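In Defense of the Mixed Bin
By Dwight McIntyre
3 Jun 2018

Every spring the magazines run the same article. Buy a set of clear boxes, buy a label maker, and give each kind of thing in your house its own box. Batteries in one, ribbon in another, toy cars in a third. I followed that advice for seven years, and I would like to argue against it.

Our house in Dekville had 48 labeled boxes at its worst. I know the number because I numbered them, and I kept a list on the inside of the hall closet door. The list was supposed to save time. What it did was turn every small job into two jobs. If I wanted to put away a ball of string, I had to find the string box, move whatever was stacked on it, and put the stack back. So the string stayed on the counter. Everything stayed on the counter. The boxes were in perfect order and the counter was a mess.

Sorting has a cost, and you pay it every time you put a thing away. It makes sense for things you need in a hurry or things that can hurt somebody. Medicine should have its own place. So should sharp knives, tax papers and the spare car key. I would not mix those with anything.

Most of what lies around a house is different. It is the small stuff that comes out, gets used, and ends up on the floor or the stairs. A hairbrush, a toy, a bowl a child carried off for some game. For that kind of thing I now think one big open bin per room is enough. My sister in Tremblay has done it this way since her kids were small, and her front room is picked up in less time than I used to spend reading my own labels.

The usual objection is that you will never find anything. I thought so too. But a bin is not very deep, and you can see most of what is in it by looking. If you have to dig, you dig for half a minute. I have spent much longer than that trying to remember whether tape counted as "office" or "repairs."
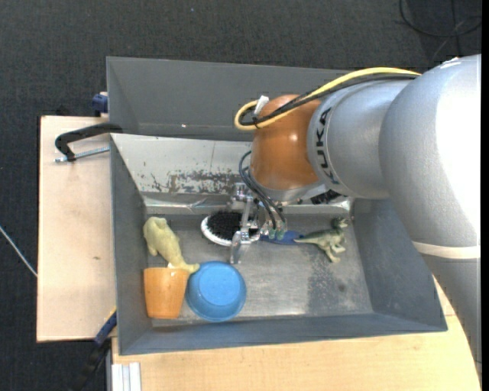 The other objection is that a mixed bin looks bad. It does, a little. A brush next to a bowl will not get anyone's house into a magazine. I can live with that. Ours sit under the bench by the window, and guests have not complained.

I do have a few rules. The bin has to be open, because a lid is one more step and people skip it. It should be light enough to carry when full. And it gets emptied out completely twice a year. We do ours in July and again after the holidays, and whatever has no owner by the end of the afternoon gets given away.

I kept five of the labeled boxes. The rest went to a neighbor on Unel Street, who wanted them for seeds.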